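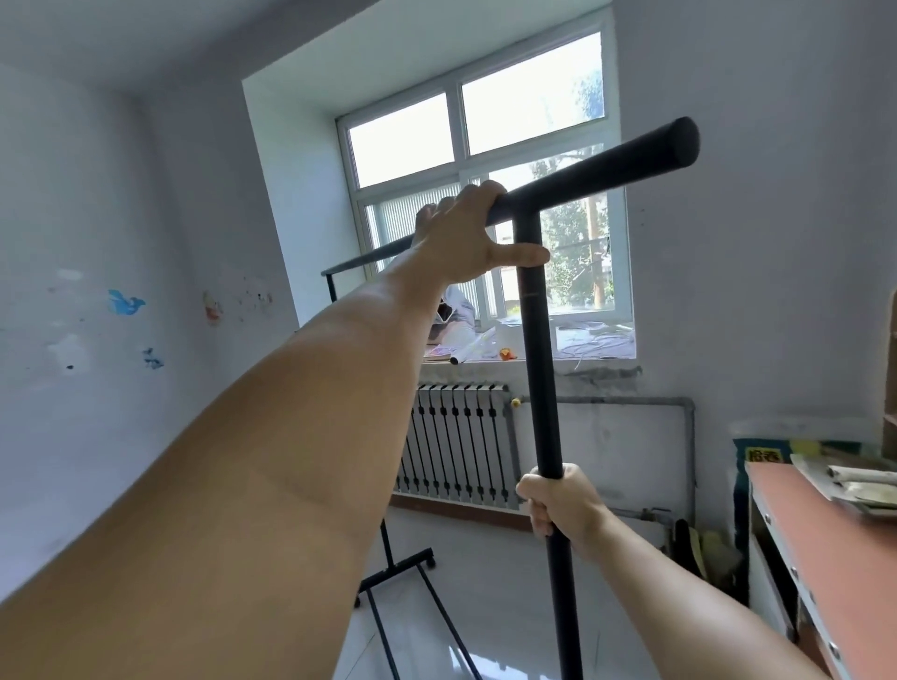
4. Putting the rack together and introducing it to the arm

The Brennan hanging cell has two halves: the arm, which arrives in a crate with its own foam and its own opinions, and the garment rack, which arrives as a box of black tubes. This section deals with the rack first and then with teaching the arm where it is. Section 3 (bolting down the arm) should be finished. If you skipped ahead, the rack will wait.

You will need the hex key from the small bag, a tape measure, masking tape and a clear patch of level floor. A second person is useful for steps 3 to 6 and can be sent away afterwards.

CAUTION: Keep the arm switched off at the wall until step 12. The stop button is a fine thing but it is no substitute for a plug lying on the floor where you can see it.

4.1 Building the frame

1. Lay out the parts and sort the uprights from the rails. The long base rails and the top rail look alike until you try to fit one in place of the other. The top rail has a cap on the end.

2. Push the casters into the base frame until they click. If one won't click, turn it a quarter turn and try again before you reach for the mallet. There is no mallet in the box, and this was deliberate.

3. Stand the base on its casters and lock them. All of them.

4. Join the upright to its crossbar on the floor or in your hands, whichever you find less irritating. Finger-tight is enough for now.

5. Take the T-shaped piece with one hand over the crossbar, close to the joint, and the other lower down the upright. Held by the upright alone it will swing round and find a window.

6. Lower the upright into its socket in the base frame. Keep it plumb on the way in. If it stops short, lift it out and start again; leaning on it will get it in, and then it will never come out.

7. Fit whatever remains of the rails, then go round every joint with the hex key. Do the base first and the top last.

8. Give the rack a gentle shake. Some give in the top rail is normal. If the whole thing leans over like someone listening at a door, slacken the joints, square it up by eye against a door frame and tighten again.

Note: There is a thin line on the upright just below the crossbar. It is a seam, and it is meant to be there. We mention it because it is the thing people ring us about most.

Note: The end caps keep hangers on and sleeves in one piece. The rack works without them for about as long as it takes the arm to slide the first coat off the end.

4.2 Placing the rack

9. Roll the rack up to the arm with the top rail running left to right as the arm sees it. Measure from the centre of the arm's base plate to the nearest base rail. The distance should be 471 mm. We did try to make it a rounder number.

10. Lock the casters again and mark the outer edge of each one on the floor with masking tape. Glossy tiles are hard on casters and harder on tape, so on that sort of floor use the rubber cups from the accessory bag and tape around the cups.

11. Look behind you. The arm can reach further than the rack does, and it has no interest in your windowsill, your paperwork or the cables you were going to tidy. Move anything loose out of reach. Draw the blind if strong daylight falls behind the top rail: the camera is looking for a thin dark bar, and it copes badly with glare around the edges of one.

CAUTION: Never hang garments on the rack while you are adjusting its position. The top rail is rated at 40 kg, spread evenly. Forty kilos of wet coats at one end is a different matter, and the rack will explain the difference to you.

4.3 Teaching the rail

12. Plug in the arm and hold the stop button unit in your hand. Wait for the steady white light. A slow blink means it is still waking up. A fast blink means section 7.

13. On the panel choose Set-up, then Rack, then Find rail. The arm will rise and have a look along the top rail from left to right. Stand clear of the taped area and resist the urge to point.

14. When the panel says Rail found, check the line it has drawn on the screen against the real thing. The two should run together along the whole length. If the line wanders off towards a curtain rail, a pipe or the edge of a cupboard, press Reject, cover the offending article with a sheet and repeat step 13.

15. Choose Touch test. The arm touches the rail at 3 points, pausing at each. You should hear a light tap. A clang means the rack has moved: go back to step 9.

16. Hang one empty hanger and choose Pick. Then choose Place. Repeat with the hanger at the other end of the rail.

17. When both ends work, press Save and give the rack a name. The panel accepts anything up to the width of the box. "Rack" is taken.

Note: The saved position belongs to this rack in this spot. If you roll it away to hoover on a Saturday and roll it back to the tape, run the Touch test before you hang anything. You don't need to teach the rail again unless the test fails.

4.4 Looking after it

Go round the joints with the hex key after the first 40 hours of running, and after that whenever the rack begins to squeak. Wipe the top rail with a dry cloth. Don't polish it. A shiny rail confuses the camera, and a waxed one lets the hangers drift gently downhill overnight, which is unsettling to come in to.

Pick lint out of the casters now and then. Long threads wind themselves round the axle and will need scissors and a little patience.

If the rack has to be taken down, unplug the arm and work backwards from step 7. Put the caps in the small bag with the hex key. They are sold separately, and the price is a poor joke.

4.5 When it goes wrong

Rail not found: the blind is open, the rack is back to front, or there is a coat on it. Take off the coat.

Rail found, but too low: the upright isn't fully down in its socket on one side, or the top joint has slipped. Measure from the floor to the rail at both ends.

Hangers dropped at one end only: check that the base casters are all locked, then repeat the Touch test.

Arm stops halfway and displays a small picture of a hand: someone is standing inside the tape. It is probably you.

Related sections
Section 3: Bolting down the Brennan arm
Section 5: Hangers it likes and hangers it doesn't
Section 7: Lights, blinks and noises
Vokine stop button: fitting and monthly check
Moving from a Wunwood fixed rail to a rolling rack
Cuvdale spares list, revised July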